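Climdale Seed Library: Progress Report to the Fetlow Fund

Second reporting period
Prepared by Golnar Kiani, project coordinator
April 24, 2021

Summary

The seed library is open and lending. The germination tests are finished, the catalog is mostly finished, and the growers' handbook is behind schedule. Spending is within the approved budget. We are asking for one change, which is to move unspent travel money into postage and envelopes. Details are under Budget below.

Collection

The collection now stands at 473 packets, covering 41 varieties. Most are vegetables and kitchen herbs. Beans make up the largest share, followed by squash and tomatoes. We have very few brassicas and do not plan to add many, as members' gardens in Climdale are close together and the plants cross too easily for a home grower to keep a line clean.

Packets are filed by family and then by variety. In the first period we filed them by donor, and this caused trouble at the desk when a borrower wanted to compare two kinds of the same crop. The refiling was done in March. Every packet now carries the variety name, the year of harvest, the town where it was grown and the shelf code. The donor's name is kept in the catalog only.

Two donations were turned down. One was treated commercial seed, and the other had no harvest year or variety name and the donor could not supply either.

Donations by mail

Seed has been coming in from growers outside the town, mainly from Ninh and the farms along the Luro road. Growers send it in whatever they have at home, including jars, coffee bags and pill bottles. Glass jars do not travel well. We now ask mail donors to use paper envelopes inside a cardboard box, and to put a slip with the variety and year inside each envelope as well as on the front.

Incoming boxes are opened in the back room, away from the shelves. Seed is checked for weevils and mold, then frozen for a week if it is beans or peas. It is left in its closed container until it has come back to room temperature. After that it is weighed, divided and labeled. The cardboard goes to members who use it as sheet mulch.

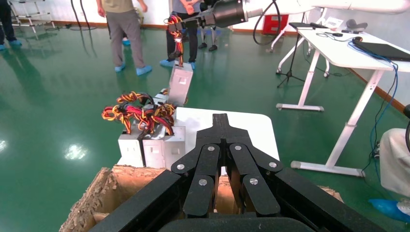 Reading time: 3 minutes

Germination testing

We tested 38 lots between the start of the period and the end of March. The method was the paper towel test described in our application, with seed kept damp at room temperature and checked each morning. A lot passes if it meets the rate we set for its crop. Lots that fell short were either marked "sow thickly" or taken out of lending.

Beans and tomatoes did well, including some older tomato seed that we had expected to lose. Onions and parsnips did badly. Both are known to be short-lived, and from now on we will accept them only from the most recent harvest. We have also stopped dividing parsnip seed into small packets ahead of time.

Results are entered in the catalog by lot. A borrower can see the date of the last test but not yet the rate itself. Adding the rate is a small job and will be done before the fall lending season.

Lending

Lending opened on schedule. Borrowers register once, take up to five packets per season and are asked to return seed from at least one of them. There is no fine and no deposit. Returned seed will not begin to arrive in quantity until late summer, so we have nothing useful to report yet on return rates.

The crops most often asked for are tomatoes, pole beans and basil. Several borrowers asked for flower seed. We have a few donated marigolds and calendula but flowers were outside the original plan, and we would like the Fund's view before we take in more.

Pickup is by appointment at the side door. Borrowers choose from the catalog, and packets are set out in a named envelope. This is slower for us than open browsing but there have been fewer misfiled packets, and we may keep it for part of the week.

Classes and handbook

We held 3 classes online during the period. Subjects were saving bean and pea seed, cleaning tomato seed by fermentation, and isolation distances for squash. The squash class ran long and the hand pollination part was rushed, so it will be repeated when plants are in flower and it can be shown outdoors.

The handbook was due in draft with this report. The chapters on beans, peas, lettuce and tomatoes are written. The chapters on squash and on storage are in outline only. The delay comes from the refiling work, which took time set aside for writing. I expect to send a full draft with the next report.

Budget

The storage cabinet and the digital scale were bought at the prices quoted. The dehumidifier was cheaper than planned. Printing has not been spent and is held for the handbook.

The travel line was meant for collecting seed in person from growers in Ninh. Those trips did not take place and the growers mailed their seed. We ask to use the money for return postage, padded mailers and coin envelopes, all of which are running ahead of estimate. The total would not change.

Problems

Humidity in the storage room was too high for part of the winter. The cause was an outside vent that did not close fully. It has been fixed, and readings have been steady since then. The lots kept on the lowest shelf during that time are listed in the catalog and will be retested first.

The label printer smears on the coated envelopes. We have gone back to uncoated ones.

Next period

Finish the handbook draft.
Add germination rates to the public catalog.
Retest the lowest-shelf lots.
Place isolation-grown squash with growers who have the space for it.
Repeat the squash class outdoors.
Begin taking in returned seed at the end of summer.

The catalog export and copies of receipts are attached separately. Questions about the postage request can be sent to me at the library address.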